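Research > Manipulation > Opinion

Count the frames you throw away

Papers on learning from hand-held grippers report the number of demonstrations and the success rate. They seldom report how many frames were dropped before training, or by what rule. I think that number belongs in the main results table.

The Bodasura set, which my group used for a tabletop clearing policy, has 1,577 demonstrations recorded in homes with a fisheye camera on the gripper. The usual filter removes any episode in which the target object is hidden for more than a second. Applied as written, it removed 112 episodes. We trained once with them and once without. Over 64 trials per policy, the unfiltered version completed 13 more.

One comparison on one set proves little, and the Wurbridge benchmark may well give a different answer. Still, the result fits what the filter does. Occlusion is common near the start of a reach and around table edges, so a rule against it also cuts the approach angles a policy most needs. What remains is a cleaner set with a narrower range of wrist poses.

The usual defense is that hidden targets give the network nothing to learn from. This holds for a single-frame encoder. Ours takes a short history, as the Katinwood and Bettencourt baselines do, and a target that is only partly visible in one frame can be carried over from earlier ones. A strap across the upper view, with something round and orange showing just above its lowest point and the table surface filling much of the middle, is a hard frame. It still constrains where the gripper is relative to the table.
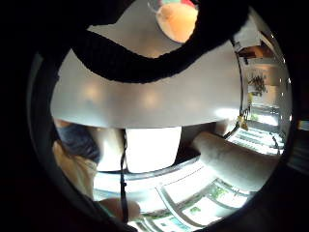 What to report

Give the rule, the threshold and the count removed. Run the unfiltered set at least once, with the same seed and training budget. If the filter is automatic, release the list of rejected episodes so that others can restore them. The storage cost is small, and the list would let us test whether the effect depends on history length, which our own runs can't settle.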